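Shellac over old oil finish, adhesion question
Board: Finishing and Refinishing

nermin_altintas
Wednesday, 7:40 pm
Tabletop, oak, oiled by a previous owner with something unknown. I want a film finish on it. Plan is to scrub with mineral spirits, sand to 220, one coat of dewaxed shellac, then waterborne poly. Does the shellac need a waiting period before the poly?

grainraiser
Overnight. It is dry to the touch in an hour but still soft underneath. I recoated early on a shelf in March and got wrinkling along the front edge.

Lovow
Disagree. A thin coat at 70 degrees is ready in two to three hours. Wrinkling that early usually points to oil that never cured. Wait on the oil – the shellac is not the slow part.

grainraiser
The shelf was bare maple. There was no oil on it.

Lovow
Then the coat was too heavy. What cut?

grainraiser
Two pound, brushed. Fair point, I suppose, but I still leave it overnight.

jestedon_joinery
For the original question: test the oil first. Tape a square of white paper towel to the top, put a weight on it and leave it for a day. If it picks up color or a greasy mark, wait another week and repeat. Sanding gums up the paper as well if the oil is soft.

nermin_altintas
Towel came up clean after a day. Sanded without clogging. Shellac goes on tonight, one pound cut, and poly tomorrow morning.

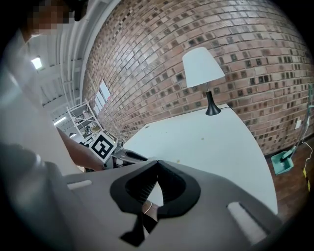 jestedon_joinery
Reply to nermin_altintas
Good. Scuff the shellac with 400 by hand, light pressure, and vacuum it. Do not use steel wool under waterborne. Any fragments left behind will rust.

Lovow
Agreed on the steel wool. 320 is enough for the scuff, though.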